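Cleaning and Protecting White Laminate and Painted Work Surfaces

Last updated Friday, September 26, 2025

Sections: Daily cleaning / Marks by type / Adhesive residue / Scratches and dull spots / Edges / Reader notes

White work surfaces show everything. Most of the damage seen on them comes from the cleaning and very little from the work. The methods below are for melamine, high-pressure laminate and two-part painted tops. They do not apply to oiled wood, marble or bare MDF. If the surface type is unknown, test on the underside or at the back edge and wait an hour before going further.

Daily cleaning

Dry-wipe first. Grit left on the surface turns a damp cloth into an abrasive. Use a soft brush or a dry microfiber cloth, working toward one edge, and shake the cloth out before the second pass.

Follow with a damp cloth and a small amount of dish soap in warm water. One teaspoon to a half gallon is enough. Higher concentrations leave a film that attracts dust and turns slightly yellow under strong light. Wipe once more with plain water and dry with a clean towel.

Do not spray cleaner directly onto the top. Liquid runs to seams and screw holes and swells the core. Spray the cloth.

Marks by type

Pencil: white vinyl eraser, light pressure, one direction. Pink erasers contain abrasive and can leave a colored smear.

Ballpoint: isopropyl alcohol on a cotton swab. Roll the swab across the line and change it as soon as it picks up color. Rubbing spreads the ink.

Permanent marker: alcohol again, on a folded cloth. On painted tops, limit contact to a few seconds per pass and check the cloth for white. If white appears, the paint is softening. Stop.

Metal rub marks (gray lines from pan bottoms, rulers, tool feet): these are deposits of metal on the surface and are often mistaken for scratches. Run a fingernail across the line. If the nail does not catch, use a cream cleanser rated for laminate, on a damp cloth, with small circular strokes. Rinse twice.

Tea, coffee, turmeric: baking soda and water mixed to a loose paste. Leave it for 3 minutes, then lift it off with a damp cloth. Repeat before moving to anything stronger. Chlorine bleach will dull melamine and is not recommended on any top listed here.

Heat rings: no cleaning method restores scorched laminate. The top layer is burned and must be replaced or covered.

Adhesive residue

Colored tape is useful for marking stops, seam allowances and the position of a clamp or cutting board. The problem is the length of time it stays down. Electrical tape leaves a soft, oily adhesive. Cheap masking tape hardens and tears into strips. Painter's tape is the best choice for short jobs but should still come off within the period printed on the roll.

To remove tape cleanly:

1. Warm it with a hair dryer on the low setting for 80 seconds. Keep the nozzle moving.
2. Lift one corner with a plastic card. Metal scrapers cut the surface.
3. Pull back slowly, keeping the tape folded flat against itself.
4. Treat leftover adhesive with mineral spirits or citrus remover on a cloth. Ventilate the room and keep both away from flames.
5. Wash with soap and water. Solvent left behind will stop the next piece of tape from sticking.

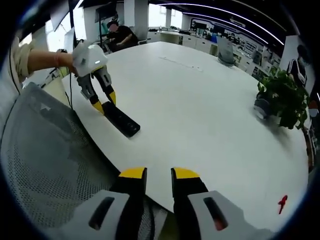

Czesław Szulc: For tape that has been down since June or longer, vegetable oil works better than citrus remover. Put a few drops on the residue, cover with plastic wrap and leave it overnight. It comes off with the plastic card the next day. You do need two soap washes afterward. I would also skip the hair dryer on painted tops. Mine lifted a patch of paint with the tape.

The point about painted tops is correct where the paint has had less than 4 weeks to cure. On fully cured paint, low heat is normally safe, but the oil method carries less risk and costs almost nothing. It should be kept away from open seams, where oil soaks into the core and cannot be removed.

Scratches and dull spots

Fine scratches in white laminate are visible mainly because dirt collects in them. Clean with the cream cleanser first, then reassess. If the scratch is still visible, fill it with a matching laminate repair paste, level it with a plastic card and leave it to harden for the time stated on the tube. Do not sand. Sanding removes the wear layer and the dull area will always be larger than the scratch.

Car wax or furniture polish will hide light scuffs for a few weeks. Neither should be used on surfaces where food is prepared, or where glue or tape needs to hold.

Edges

Edge banding fails before the top does, usually at corners and along rounded sections where the strip is under tension. Check it twice a year. A lifted strip can be reset with a household iron on medium heat over a sheet of baking parchment, provided it was fitted with hot-melt adhesive. Press with a block of scrap wood until cool. If the strip was fitted with contact cement, scrape both faces, apply fresh cement, wait until it is dry to the touch and press together.

Chips in the band can be filled with the same repair paste used for scratches.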